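Veronika Kiss had the kettle on before I got my coat off, and it was a good while before we talked about robots at all. She wanted to know how the drive up to Burnholm had been, and whether I'd found the right door (I hadn't).

Kiss runs the shirt-folding work at Hurar, where two arms at a taped-up table are slowly being given enough examples to fold laundry without a person steering them. When I visited in January the team had 1,228 folds they were happy with, out of a target of 3,000.

"People hear three thousand and think we must be nearly halfway to a finished product," she told me, laughing. "We're nearly halfway to finding out whether it was the right number! I'd have said 727 was plenty, back when we started. That was my first estimate, and Benedikt still has it on a sticky note."

Benedikt Ammann, who looks after the arms, didn't deny it. He used to work on packing lines at Voltum, and he says the hardest habit to lose was wanting everything tidy. "On a line you want each one the same. For this, if every shirt starts out square to the tape, you end up teaching it about the tape. So I put one down crooked, and then I put the next one down crooked some other way, and my mother would be ashamed of me."

They threw out 566 early folds last fall, a decision Kiss still winces at. The operators had all been pausing at the same spot to check their grip, and the model had picked up the pause along with everything else. "It would get to the sleeve and just sort of think about it," she said. "Very polite. Completely useless."

I asked what makes a good example, and she took her time over that one, turning her mug around on the desk. "A person who isn't in a hurry," she said at last. "Heledd is our best. She fumbles a corner, she goes back and gets it, and she keeps the fumble in. I want those. The arms are going to drop corners too, and they need to have seen somebody pick one up again."

Towels come next, and after that, if Ammann gets his way, fitted sheets. Kiss put her head in her hands when he said so.

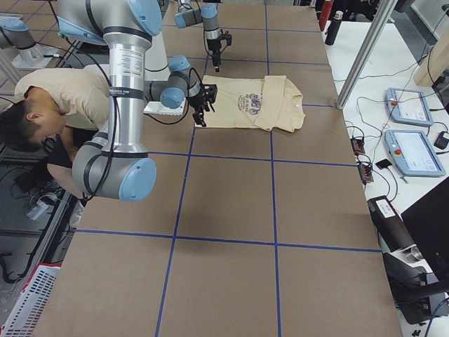

A partly folded T-shirt on the taped worktable at Hurar, with a gripper at its left edge.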